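Gray Weave, Rounded Edge: What Wears First in a Seat

Upholstery fails at the front lip before it fails anywhere else. Lorna Paterson has re-covered 594 seats at the Jaramillo workshop, and her records put most of the damage there. A tight radius strains the yarn; a generous one spreads the load.

Light gray weaves with a speckled, tweed-like look remain the usual order – the fleck hides lint between cleanings.

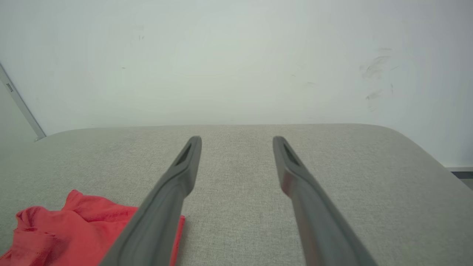
Paterson vacuums along the grain and treats spots with water first. Foam under the lip is replaced once it has lost height.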